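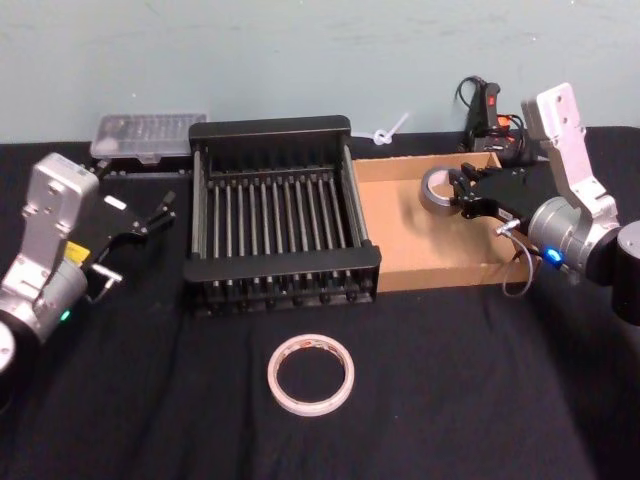 Bon, on va parler vaisselle ! Depuis qu'on a quitté l'appartement de la rue Boyer, je n'ai plus de lave-vaisselle, et j'ai passé tout l'hiver à empiler mes assiettes sur un torchon plié en quatre. Ça tenait une fois sur deux (paix à l'âme du saladier de ma tante).

Je me suis enfin décidée en novembre pour un égouttoir noir tout simple, avec des tiges en métal bien fines. 32 euros chez Anberg, frais de port compris. J'avais aussi repéré le modèle à deux étages de chez Ilovholm, mais à 66 euros je préfère m'offrir des assiettes – et puis il ne passait pas sous l'étagère !

À l'usage, j'en suis ravie. Les grandes assiettes au fond, les petites devant, et je laisse toujours un espace sur deux pour les bols, sinon ils se chevauchent et gardent de l'eau au creux. Les verres, par contre, je les essuie tout de suite, j'ai horreur des traces.

Côté entretien : un bain de vinaigre blanc tiède tous les 9 ou 10 jours, un coup de brosse à dents entre les tiges, et on rince bien. Florin Iordache m'a demandé en commentaire si ça rouillait. Pour l'instant, rien du tout !

La prochaine fois je vous parle des couverts, j'hésite encore entre trois pots.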